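Kinitz hand-held gripper: a review after four months
By Talha Kakakhel

I set up this gripper for our packing table in January and have looked after it since then. The work is grocery packets on a white table, with a frosted plastic tray.
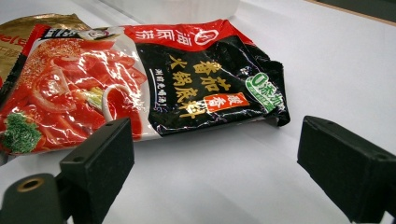
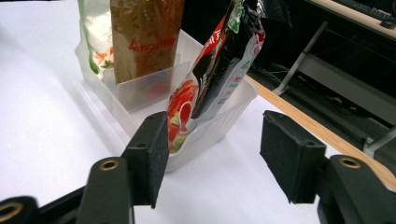 Setting up

The fingers are black blocks, and the mounting has brass rings which are easy to find with the key. I needed two attempts to get both fingers level. The manual from Kinitz explains this badly. Please tighten each side a little, then check again.

Looking after it

Shiny packets like the tomato hot pot base are the hardest test for grip. I wipe the fingers every morning with a damp cloth. One screw became loose in the second month, and Bronero sent me a new one in around 10 days, a bit slow.

My mark: 8 out of 10. I would buy it again, but I would order spare screws at the same time.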